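From: Ursina Wallner
To: Naridmont garden list
Date: July 9, 2022
Subject: Re: water barrels

Roswitha Hämmerli wrote:
> Is the group order for barrels still open? I have 95 dollars
> set aside and would like one with a tap near the bottom.

Yes, it is open until the end of the month. Zaugg wants 126 for the large barrel and 122 if we order more than ten. Both have the tap low down, but you will need blocks under it to fit a can.
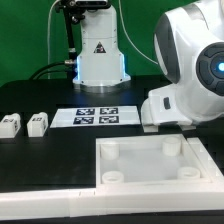
If that is too much, Kolari has a smaller one without a lid. I had one for two summers and the mosquitoes got in, so I put a screen over it. It cracked the following October when I forgot to drain it.

Let me know which one you want and whether you can pick it up.

Ursina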